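Kanaujia cloth library adds shelf hours and a folding table

Modora — The lending shelf for household cloths at the Kanaujia hall will open for longer from February, and people who borrow from it are being asked to bring items back folded.

The shelf lends out cloth napkins, tea towels, table runners and plain squares of fabric for parties, school events and family meals. It now has 969 pieces in its register, up by 100 since last summer. Most were given by households in Modora, and a smaller share came from Gilard, a linen rental firm that cleared one of its storerooms.

Agathe Hamel, who runs the shelf, said the main change is the opening time. The hatch used to close at noon. It will now stay open until 4 p.m. on the days the hall is in use.

"People were getting here after lunch with a bag of napkins and finding the hatch down," Hamel said. "Some left the bag on the step, and then it rained."

Returned cloths go to a white table to be folded and stacked by size. Small squares go in one pile, and longer pieces are rolled. Bright colors are kept apart from the pale ones until they have been checked for dye that runs.

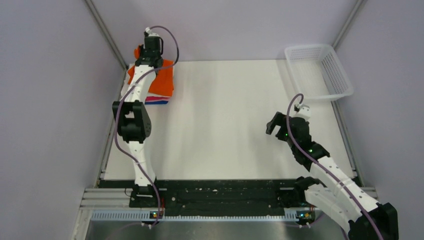

A stack of folded cloths, orange-red on top, and an empty white mesh basket on the table.

The baskets are part of the change. Until now, orders were handed over in paper bags, which split when the load was heavy. The shelf has bought 30 plastic baskets with open mesh sides, and each order will leave in one. Borrowers will pay no deposit on the basket, but it has to come back with the cloths.

Gaspard Delorme, who keeps the register, said the baskets should also make returns quicker to check. A card with the order number will be clipped to the rim, and the same card stays with the basket until the order is closed. In the old system the number was written on the bag, and a borrower who threw out the bag lost the number.

"I spent a good part of December matching napkins to names," Delorme said.

The request for folding has drawn a few complaints. Marcelle Coste, who borrows napkins for a monthly lunch on the east side of town, said she does not mind folding but would like one clear rule on how to do it. She was shown two different ways on two visits.

Hamel said that was a fair point. A printed sheet is now taped up inside the hatch, and copies will go out with the baskets. The rule for squares is to fold in half, then in half again, with the hem edges together. Tea towels are folded in three along the length and then once across. Runners are rolled with the printed side in. Anything with a stain should be left unfolded and put on top, so that it can be pulled out for a second wash.

Cloths do not have to be ironed. They do have to be dry. Last fall, 13 napkins were thrown away after they were brought back damp in a closed bag and grew mildew.
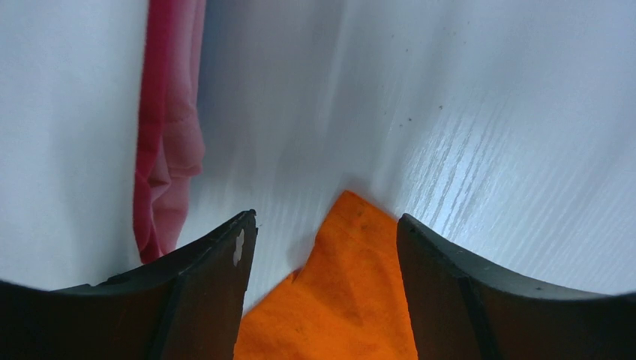 Page last changed: February, 3:40 p.m.

Borrowing stays free for people who live in Modora. Groups from outside the town pay a small fee for each order, and the fee is not going up this year. Orders can be placed at the hatch or by phone in the morning. Larger orders, meaning anything that fills more than two baskets, need a week's notice.

The brighter cloths are the ones people ask for most. Orange, red and pink squares are often booked well ahead for spring birthdays, while white and cream napkins are nearly always on the shelf. Solène Picard, who does most of the sewing repairs, said she would be glad to get more cotton in strong colors, hemmed or not. Pieces with a raw edge can be hemmed at the hall. She does not want synthetic satin, which slides off the pile and frays at the corners.

Picard also asked people to stop cutting off care labels. When the label is gone, the cloth is washed cold, and grease marks often stay in.

Washing will still be done by Liltness, the laundry on the corner by the bus stop, which picks up in the morning and brings the load back the next day. The laundry charges the shelf by weight. Hamel said the bill rose over the winter because more tea towels were going out, and these weigh more than napkins. She has asked borrowers who only need something to cover a bread tray to take a napkin for it.

Storage is the next thing to sort out. The cupboard behind the hatch is full, and some of the runners are now kept in a second cupboard upstairs, next to the folding chairs. Apolline Tanguy, who handles bookings for the hall, said a taller cupboard could go in the passage if the coat hooks were moved to the other wall. The hooks are old and two of them are loose, so they were due to be changed anyway. No date has been set for that work.

Tanguy said the hall will also try a short folding session before the hatch opens, starting at 9 a.m. Anyone can come, and there is no need to sign up. Tea is provided. Children are welcome if an adult stays with them.

People who still have cloths at home from last year are asked to bring them in, even if the order card is lost. There is no late charge. Delorme said the register shows several tablecloths out since the summer fair, along with a set of green napkins that another borrower has been waiting for.

Donations are taken at the hatch during opening hours. They should be clean, and they should be handed to someone inside and not left on the step. Tablecloths larger than a double bedsheet can't be accepted until the new cupboard is in place.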